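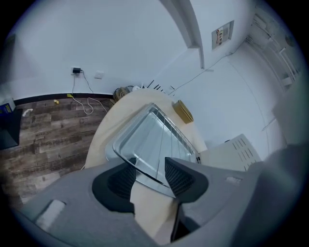 Enar hand gripper with a metal baking tray and wire rack between the fingers.

Enar Hand Gripper: Setup, Care and Repair FAQ

Search the help pages Go
Updated March 23, 2018
5 min read

We get a lot of mail about the Enar, and we're glad of it, even when the mail is cross. These are the questions that come in most often at Plitow, with the answers we find ourselves typing over and over.

Do I need to do anything before I use it the first time?

A little, yes. Charge it fully before you switch it on, even if the light already shows green when you take it out of the carton. Then hold it with the fingers pointing away from you and nothing between them, and press the power button until you hear two clicks. The fingers will close, open all the way and close again. Please let them finish! We know it's tempting to hand it something right away, but that first trip is how the gripper learns where its ends are, and a pen or a thumb in the way will leave it with a wrong idea of zero until you run it again.

How do I know the fingers are lined up?

Close them gently on a plain sheet of printer paper and tug. You should feel the same drag at the top of the pads as at the bottom. If the paper pivots, one finger is sitting a hair off its post. Loosen the small screw at the base, squeeze the fingers shut by hand so they find each other, and snug the screw back down while they're closed. It may take you two or three tries, and it takes us two or three tries as well.

The two fingers on mine don't have the same shape. Did I get a bad one?

No, you're fine. One has the rounded outer pad and the other is angled. The mesh faces on the inside are what do the holding, and those should match. If you ever find one mesh face rough and the other worn smooth, change both, even though only one looks tired.

What about thin, shiny things like baking trays and racks?

These are harder than they look, and we use a tray ourselves when we're checking a gripper that has come back from repair. Bare metal is slick and a tray is wide, so all that weight out at the far side wants to turn it in the fingers. Take it by the rim, get as much of the mesh against the metal as you can, and close slowly. If you're carrying a wire rack along with the tray, fasten it down or move it by itself. And wash the tray first — a film of cooking oil that you can hardly see will get into the mesh and stay there for days.

How do I clean the pads?

Warm water, one drop of dish soap, and an old soft toothbrush. Brush along the mesh, wipe with a damp cloth, and leave the gripper standing open overnight. Don't use rubbing alcohol, which dries out the backing and makes the edges curl. Please don't soak the whole tool, either. We had three of those come in last September, all in the same week, and we were able to save one.

How often should the pads be replaced?

Every 50 hours of gripping if you work with metal or anything gritty. With boxes, cloth and soft packaging you can go a good deal longer, and the paper test above will tell you when it's time. The pad set is part 3158 and comes with new screws. Use the new screws. The old ones have thread glue on them that only works once.

What does the number on the Clereo screen mean?

Clereo is the little program that came on the card, and the number it shows when you plug the gripper in is the finger spacing at full open, in the gripper's own units. A healthy Enar reads 161. If yours says 137, the fingers are stopping early, and nine times out of ten there's a crumb or a bit of lint in the slide. Blow it out, run the power-on trip again, and look once more before you write to us. Any other number, do write to us.

Mine squeaks when it closes. Should I oil it?

Not with anything from the kitchen or the garage, please. One dot of the white grease from the kit on each side of the slide, work the fingers open and closed ten times, and wipe off whatever comes out. If it still squeaks, it's probably the post, and that's a bench job.

Where do I send it for repair?

Repairs are done for us by Dumitrescu, who also did the first assembly runs and know the insides better than we do. Take the pads off and keep them at home, put a note in the box saying what it was doing when the trouble started, and tape the fingers shut so they don't rattle around in the mail.

Related
Swapping the Enar pad set, step by step
Clereo: installing from the card
Charging and storing your hand gripper
Packing a tool for Dumitrescu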